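**Mesa de mercadillo: ¿llaveros y vajilla juntos o separados?**

**marga_tangen**
Hola a todos, vuelvo a dar la lata con el puesto de mayo en Tangen. Estoy vaciando cajas y poniendo precios, y me he atascado con lo pequeño. Tengo un llavero plateado con anilla redonda, una chapita recortada y varias tiras de cadenita colgando, de esos que hacen ruido en el bolso. La anilla lleva algo grabado en el canto, pero con mis ojos no hay manera de leerlo.
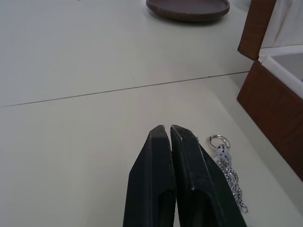 Mi idea era pedir 3 euros y dejarlo suelto sobre la mesa, sin cajita ni nada. Hanna Sirko, que comparte puesto conmigo, dice que lo pequeño suelto desaparece o se cae, y que lo meta todo en una bandeja. ¿Vosotros cómo lo hacéis?

**pepon_trastos**
Bandeja, siempre. O un cartón forrado con ganchitos. El año pasado en Nurkow dejé los llaveros sueltos y acabé a gatas debajo de la mesa buscando uno.

**lilaconsal**
Pues yo no estoy de acuerdo, lo siento, Pepón. En bandeja la gente ni mira, lo ve como un montón de chatarra. Uno a uno y con las cadenas bien estiradas se venden mucho mejor (y se enredan menos!!). Yo por 3 euros lo compraba.

**pepon_trastos**
Se venden mejor los que no se te pierden, Lila.

**marga_tangen**
Ya empezamos, jajaja. Bueno, segunda duda, que es la que me quita el sueño: la vajilla. Tengo unas piezas de cerámica marrón oscuro con la superficie como martilleada, llenas de hoyitos que brillan un montón con la luz. Hay un plato llano de borde bajito y un cuenco más hondo, y me gustan tanto que casi me las quedo. El problema es que voy a juntar dos mesas blancas y me da miedo que alguien apoye algo justo en la raya.

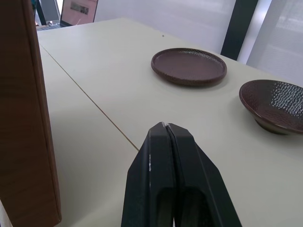

Hanna quiere ponerles un mantel encima para que parezca una sola mesa. A mí el mantel me horroriza, la cerámica oscura sobre blanco queda preciosa y con un estampado debajo se pierde todo.

**gunhild_l**
Soy Gunhild Lykkegaard, la de las tazas, coincidimos en Tangen. Sin mantel, por favor. Lo que hago yo es atar las patas de las dos mesas con bridas, y lo frágil lo pongo siempre lejos de la junta. El cuenco yo lo pondría delante, que se vea por dentro, y el plato detrás en un atril.

**pepon_trastos**
Atril no, que pasa un crío corriendo y adiós plato. Plano y punto. En lo de las bridas sí te doy la razón.

**lilaconsal**
Yo usaría un camino de mesa liso, color crudo, tapando solo la junta. Flastuswood los tiene de 90 de largo, mira a ver si te llega.

**marga_tangen**
Con 90 no me llega ni de broma, pero me gusta la idea, igual coso dos. El plato lo dejo plano, que me conozco. ¿Y de precio? ¿Vendo las piezas juntas o por separado?

**gunhild_l**
Juntas si son del mismo juego. Si no lo tienes claro, por separado, que siempre hay quien quiere solo el cuenco. Dales la vuelta y mira si hay marca.

**marga_tangen**
Esta noche las miro bien. Y el llavero va suelto pero al lado de mi silla, Pepón, así lo vigilo yo. Si alguien tiene bridas largas de sobra, que me escriba por privado.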